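Section 4. Tray and Rack Cooking in the Countertop Toaster Oven

Midutwood Residence Kitchens: Set-Up and Use Guide

4.1 Scope

This section applies to the small toaster ovens provided in the shared kitchens at Draltow House and Plavholm House. It covers placement of the oven, use of the baking tray with the wire grill rack, and cleaning after use. Instructions for the full-size ranges are given in Section 5. Residents must read Section 2, Electrical Safety, before using any countertop appliance.

4.2 Preparing the work table

1. Place the oven on a level table with its back toward the wall. Leave clear space on both sides and above the top panel.
2. Keep the top panel clear at all times. It must not be used as a shelf, including for plates set out to warm.
3. Run the power cord flat across the table and insert the plug fully into the power strip. Do not pass the cord under the oven or in front of the door.
4. Move bags, food packaging and plastic containers away from the oven before switching it on.
5. Set out the tray, the rack and a pair of tongs in front of the oven. Skewers, if required, should stand in a metal cup within easy reach.

CAUTION: Do not connect a kettle or a second heating appliance to the same power strip while the oven is in use.

4.3 Cooking sausages on the rack

1. Confirm that the upper dial and the lower knob are both in the off position.
2. Fit the wire rack into the baking tray so that it sits flat and does not rock.
3. Lay the sausages on the rack with space between them. They need not be parallel, but they should not touch.
4. Slide the tray into the oven and close the door. Set the controls according to the instructions on the food package.
5. Turn the sausages once with tongs, halfway through the cooking time. Wear oven gloves on both hands.
6. Switch off the oven, remove the tray and place it on the table in front of the oven, clear of the cord.
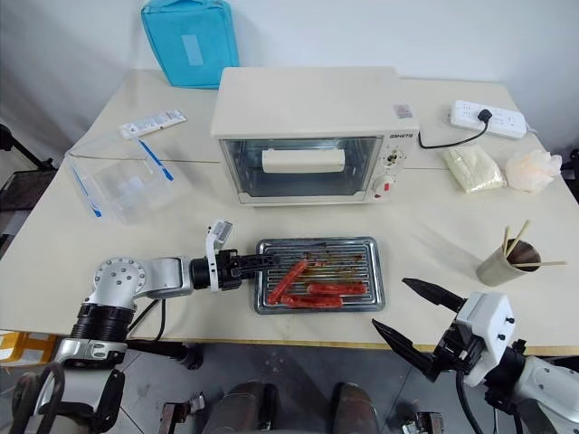
Figure 4-2. Toaster oven with tray and wire rack on the work table.

7. Check the center of each sausage with the kitchen thermometer before serving. If further cooking is needed, return the tray to the oven and check again.

NOTE: Skewers are to be inserted after cooking. Wooden skewers must not be left in the oven chamber - the tips can scorch close to the heating elements.

4.4 Cleaning the rack and tray

Grease left on the bars becomes harder to remove each time the rack is heated. Clean both parts after every use.

1. Allow the tray and rack to cool completely.
2. Wipe loose grease from the bars with a paper towel and place the towel in the trash. Do not rinse grease into the sink.
3. Soak the rack in warm water with dish soap, then scrub along the bars with a nylon brush.
4. Dry both parts before returning them to the cabinet.

To report a damaged rack, a loose knob or a worn cord, call the Hinojosa service desk at extension 982.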